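Projektbericht: Unsere Roboterzelle einrichten und am Laufen halten
Praktikum Robotik, Stand 06.09.2020

Eigentlich wollte ich ja programmieren. Bekommen habe ich die Betreuung der Zelle "Broso", also Aufbau, Pflege und alles, was klappert. Am Anfang war ich ein bisschen enttäuscht, aber inzwischen kenne ich jede Schraube an dem Ding und mag es sehr!

Der Aufbau

Die Zelle besteht aus einem hellen Holztisch, schwarzen Vorhängen dahinter und dem Arm aus Servos. Die Aufgabe heißt bei uns nur "Katzenklo": Schaufel am Griff packen, durch die Streu ziehen, in den Eimer mit dem Beutel kippen.
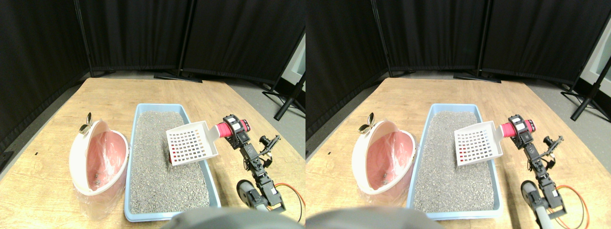
Am meisten Zeit hat mich der Nullpunkt gekostet. Nach jedem Umbau fahre ich den Arm in die Ruhelage, lasse ihn 8 Minuten stehen und schreibe die Servowerte in unsere Liste. Beim ersten Mal lag das Schultergelenk um 138 Schritte daneben - ich hatte das Horn einen Zahn versetzt aufgesteckt. Also alles wieder runter, neu ausrichten, Schraubensicherung von Flanthorpe drauf, nochmal von vorn.

Der Greifer

Bei den Fingern haben wir lange herumprobiert. Zum Testen nehme ich gern eine Garnrolle, weil die rund ist und sofort wegrollt, wenn die Backen schief stehen.
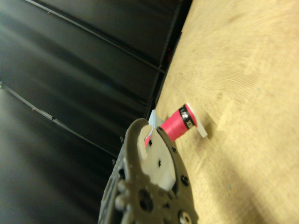
Die Einstellung läuft immer gleich: Backen ganz auf, Anschlag prüfen, langsam zu und den Strom beobachten. Die Grenze steht jetzt auf 70 Prozent, bei 100 wurde mir der Servo zu warm. Danach ziehe ich die Schrauben am Einsatz nach (über Kreuz, das habe ich auf die harte Tour gelernt).

Streu ist leider Gift für Gelenke. Der feine Staub kriecht überall hin, deshalb gibt es nach jedem Versuchstag das volle Programm:

- Strom aus, Arm von Hand in die Ruhelage
- Gelenke mit dem Pinsel abstauben, dann erst saugen
- Kabel auf Scheuerstellen abtasten
- Tisch abwischen, Schaufel auf die Wanne legen
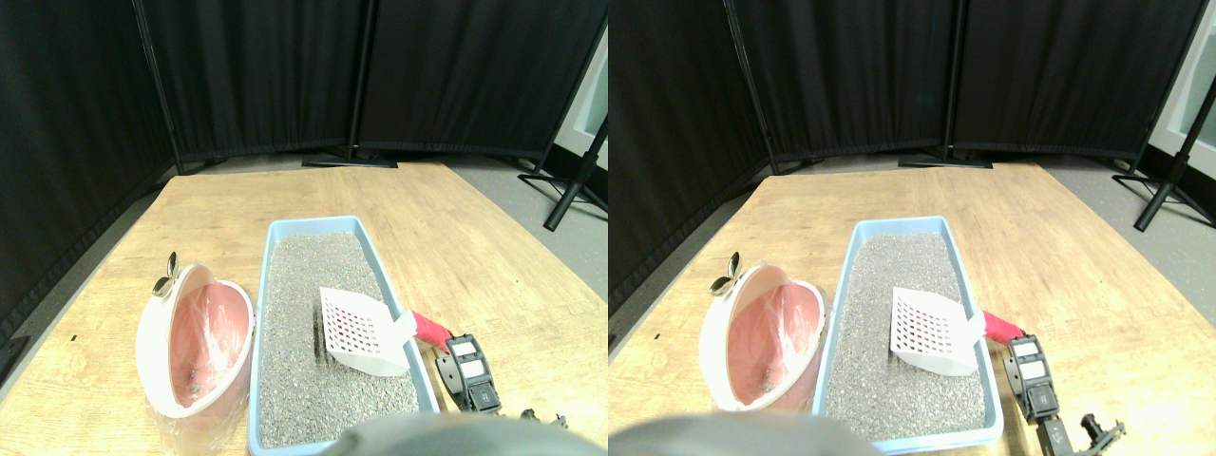
Was noch offen ist

Das Handgelenk hat immer noch Spiel. Ein Ersatzlager von Trinard ist seit Juni bestellt, und bis es kommt, stelle ich den Versatz jede Woche von Hand nach. Außerdem möchte ich die Servoliste endlich automatisch auslesen - mein Zettel ist voll, und meine Schrift kann außer mir niemand lesen.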